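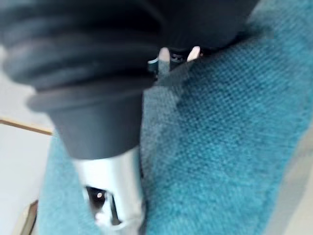 6. Oktober 2020 | Redaktion Trernovley-Rundbrief

Datensammlung Ilto: dritter Abschnitt begonnen

Für das Lernsystem Ilto werden seit Januar Greifbeispiele durch Fernsteuerung aufgezeichnet. Der Bestand liegt bei rund 900 Durchläufen, verteilt auf 63 Aufgaben. Im dritten Abschnitt kommen Gegenstände hinzu, an denen Gummi und Metall aneinandergrenzen, dazu textile Unterlagen mit grober Struktur.

Schwarzer Gummi bleibt für die Handgelenkkamera schwierig. In den Rillen eines Faltenbalgs fehlt Zeichnung, am blanken Rohr überstrahlen die Glanzlichter. Solche Aufnahmen werden nicht aussortiert. Bewegungsunschärfe gilt nur dann als Ausschlussgrund, wenn die Lage der Fingerspitzen zum Objekt nicht mehr bestimmbar ist.

Je Aufgabe sind drei Ausgangslagen vorgesehen. Die Bediener beginnen jeden Durchlauf mit geöffnetem Greifer und vergeben das Erfolgsmerkmal von Hand. Abgebrochene Versuche werden getrennt abgelegt. Der Standort Trostotham übernimmt die Gegenprüfung der Merkmale; das Format der Begleitdateien ändert sich nicht.

Zuletzt erschienen
- Villanueva: Zeitstempel der Gelenkdaten korrigiert
- Neue Benennung der Aufgabenordner
- Trostotham: Prüfplatz in Betrieb

Kontakt: Redaktion Trernovley | © 2020 Trernovley | Nach oben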